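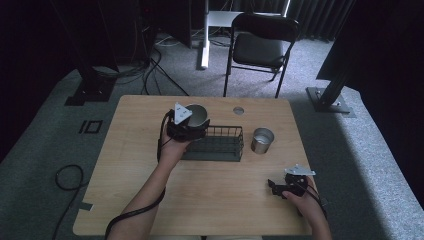

One cup up, one cup on the table.

How does a cartoon get made?

I'm mad about cartoons, and my favourite right now is Plundska. It's got a sea monster called Jiltley who is scared of puddles! One episode goes for 10 minutes, but it took a whole team of people months to make.

First come the writers. They work out what happens and what everybody says. Then someone draws a storyboard, a bit like a giant comic strip. The Jiltley birthday episode had 316 little drawings in its storyboard - my hand hurts thinking about it.

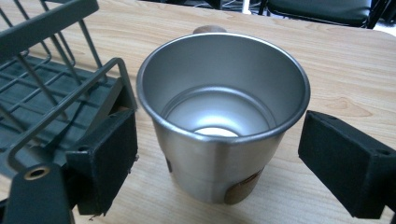 Next the actors record their voices, and the sound people add all the bangs and splashes. This is my favourite part, because the sounds can come from anything in your kitchen. Take a metal cup with a thick rolled rim, like this one. Talk into it and you've got a robot voice. Tap it with a spoon and you've got a tiny bell (ask before you raid the cupboard).

After that, the animators make everything move. They use the actors' voices to match the mouths, so Jiltley says "Oh no, a puddle!" at just the right moment.
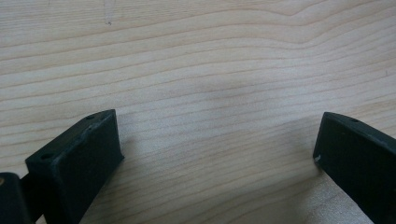
Make your own flip book

Grab a sticky note pad and draw a ball on the bottom page. Draw it a tiny bit higher on the next page up, and keep going. Now flick!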